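Goltdale Home Working Board > Desks, Chairs and Lighting

Thread: Two monitors, one wooden desk, and the cable that will not be told

34 replies, showing page 1

mossgatherer
Posts: 447

I have worked from home for long enough that I should have opinions about cables, and until last month I didn't. Then I moved the desk from the alcove to the long wall and the opinions arrived all at once.

The facts. Proper wooden desk, orangey-brown, heavier than it looks, bought from an office clearance for £50 and carried up two flights by me and a man I have not seen since. Big monitor a bit right of centre, second monitor to the left of it. Both on the stands they came with. The second one mostly has a terminal on it, because I like to be able to glance left and feel that something is going on.

The desk has no holes in it. No grommets, no slot at the back, no tray. It was made for someone with a fountain pen. Every cable therefore has to go over an edge, and the one I'm asking about goes over the front.
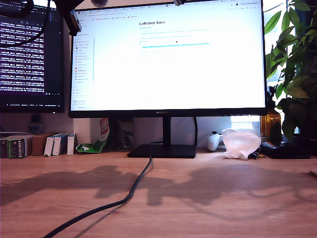 I know. Before anyone says "put it round the back", the back is where the row of stuff lives, up against the wall, and I've got used to the row of stuff. The cable also has a mind of its own and has kept the curve it had in the alcove. I've tried taping it. It peeled the tape off overnight like a sticking plaster in the bath.

So, questions. Do I drill a hole in a desk I'm fond of? Do I buy a monitor arm and lift the whole business into the air? Or do I accept that I am a person with a cable across his desk?

----

kettle_on_again
Posts: 2,316

Drill it. It's a desk. Sixty millimetre hole saw, masking tape on both faces, go slowly, stop when the pilot bit pokes through and finish from the other side. Grommet from any ironmonger. You'll be done before the tea's cold.

----

Purlwise
Posts: 175

Please don't drill it. That grain is lovely and it's the nicest thing in the post. I put a hole in my gran's sideboard for a lamp in a fit of efficiency and I've been standing a plant over it ever since. The plant doesn't need to be there. The plant doesn't even like it there.

Longer cable, round the back, adhesive clips along the underside. You can shift the row of stuff for ten minutes. It'll survive.

----

kettle_on_again

Adhesive clips on the underside of an old desk will last until the first warm afternoon and then you'll hear them go, one at a time, tick tick tick, during a meeting.

----

Purlwise

Only if you don't clean it first. Wipe with a bit of meths, let it dry, press each one for half a minute. Mine have been up for four years.

----

kettle_on_again

Mine were up for four days.

----

dull_but_level
Posts: 801

You're both answering the cable question and the desk has a different problem. With two screens, one of them should be square on to your nose. If the big one's right of centre and the other's off to the left, where's your chair? If you sit in the middle of the desk you're looking right all day to work and left all day to feel that something is going on. I did that for a winter and ended up unable to reverse the car.

Move the chair or move the screen. Then do the cable, because the cable will want to be somewhere else once you've done it.

----

mossgatherer

I've just gone and sat down to check, and I sit facing the gap. I have been facing the gap for five weeks. I'm a bit put out about this.

----

dull_but_level

Everyone faces the gap. It feels fair to both screens.

----

sprout_and_about
Posts: 58

Hello, long-time reader, etc. I'd go for the arm. I got the Jasalus twin one in the spring and the amount of desk you get back is ridiculous, I keep putting things on it just to look at them! The cables run down inside the arm with a sort of plastic spine and come out at the clamp, so you'd have no more stand, no more snake, and you could pull the screens to wherever your nose is. It does say to check the thickness of the desk edge and I'd take that seriously. Mine was a whisker too thick and there was a bad evening with a rasp.

----

kettle_on_again

So he shouldn't drill a hole underneath where it can't be seen but he should take a rasp to the edge. Right you are.

----

sprout_and_about

It was MY desk and it was chipboard!

----

Purlwise

Clamps mark wood too, for what it's worth. If you do go that way put a square of something between the metal and the top. Cork, an old place mat, a bit of leather off a dead handbag. I'd want it on the underside as well, since that's where the screw bites.

----

tallboy_ed
Posts: 1,190

Dissenting voice. I had arms for two years and went back to stands. Every time I typed with any conviction the screens nodded at me. It was like working in front of a polite audience. A stand with a good flat foot on a heavy desk doesn't go anywhere, and you get used to the footprint. I keep my stapler on mine.

Also I don't see what's so bad about the cable. It's a cable. It's taking electricity from one place to another. If it were a phone charger you'd never have posted.

----

mossgatherer

It's the diagonal that does it. If it went straight I could tell myself it was a decision.

----

tallboy_ed

Then make it go straight. Undo it at the monitor end, lay it out flat somewhere warm, weigh the ends down with books and leave it for the weekend. The bend comes from having been coiled or trapped, and it'll mostly relax. Don't go at it with a hairdryer, whatever the man on the other thread told you.

----

kettle_on_again

I was the man on the other thread.

----

tallboy_ed

I know you were.

----

flannelboard
Posts: 622

Could I put in a word for the Mockus tray? Wire basket, hangs off the back rail, two screws or a pair of G-clamps if you can't face the screws. Extension block goes in it, all the slack goes in it, and only one lead has to reach the wall. You still need to get the cables to the back, so it doesn't get you out of moving the row of stuff. What is the row of stuff, if you don't mind? Half of tidying a desk is finding out that you've been working round a box for a year.

----

mossgatherer

I do mind slightly. It's the usual. Things that came out of other things and might go back in. There's a box at the end with green and white printing on it that I keep meaning to deal with, and I've now moved house with it once and moved desk with it once, so I feel we've an understanding.

----

flannelboard

Deal with the box first. You'll get the width of a fist along that back edge and the cable will fit through it.

----

dull_but_level

And move the chair.

----

mossgatherer

Update, for those still here. Chair has gone right by the width of itself and the big screen's in front of me. My neck's had two days of it and has sent no complaints. The left one's now far enough round that I have to mean it when I look, and I look a good deal less.

Cable: I've done tallboy_ed's trick with the books. It came out better, by which I mean it now has one bend instead of a personality. I've ordered a longer one as well, plus the Flomell clips, the ones with the little hinged gate, and some meths. No drilling. kettle_on_again, I did get the hole saw out. I held it over the desk for a bit and put it away again.

The box has gone under the desk.

----

flannelboard

Under the desk isn't dealing with it.

----

kettle_on_again

Meths by all means. Post again when they start ticking.

----

Purlwise

Half a minute each! Count it properly, and leave them overnight before you hang anything off them.

Page 1 of 2 | Next | Reply to this thread | Back to Desks, Chairs and Lighting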